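Stonero Open Kitchen Day

The Stonero Open Kitchen Day is a yearly public demonstration of household robot arms, held each November at the Ospina building. First run as a half-day visit for suppliers. Now open to anyone, 114 places, usually gone early.

Format

Doors at 13:00. Two sessions, same program. Visitors stand in the hallway side in small groups - no one past the tape while the arm is powered. Octavio Villanueva has led the talks from the start. Main part is drawer work: reaching down into a full kitchen drawer, an old problem for the team becuase small packed goods hide each other. 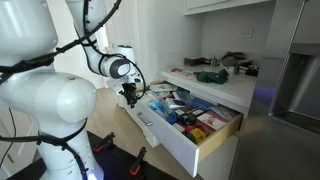
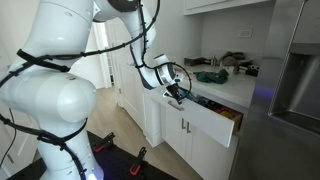 White arm with black gripper at the open drawer, both pictures.

Nison Home Robotics Group - Demonstrations and Visits

Reception

Attendance over all editions stands at 477. Most asked-about items are the cables on the outside of the arm and the noise. The Evodo newsletter called the talks "short and clear" but wanted more seats. A childrens session was tried once, then dropped. Later editions added a question period at the end, still unscheduled and often the longest part.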